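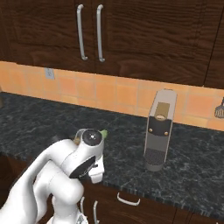
Robot arm over a dark marble counter, simulated kitchen.

Student Projects | Local Government
6 min read

Candidate selection in Clolside and Trurnham: effect of the residency rule

1. Background

Both district associations choose their council candidates by a vote of paid-up members. Since the last rule revision, a member may vote only after 8 months of registration at an address inside the ward. Trultton, the third association in the county, kept the older rule with no waiting period and serves as the comparison case.

2. Method

We requested the member rolls and meeting minutes from all three associations. Clolside and Trultton supplied both. Trurnham supplied minutes only, so its turnout is taken from the signed ballot record. A short questionnaire went to 1000 registered members and 181 came back complete. Incomplete forms were dropped - no attempt was made to fill in missing answers.
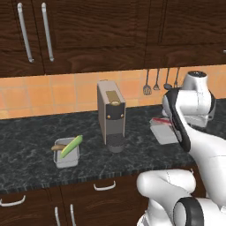

Responses were coded by ward and by length of membership. Members who had moved between wards during the period were assigned to the ward where they last held a vote.

3. Results

Contested selections took place in five wards. In Clolside, most challenges to the roll concerned proof of address, and the minutes record long delays before balloting opened. Trultton recorded no such challenges. Newer members in Trurnham were less likely to know the rule existed.

4. Limitations

The response rate is low and long-standing members are overrepresented. The Trurnham figures are not directly comparable with the other two - a ballot record omits members who were turned away at the door.

12 shares | 3 comments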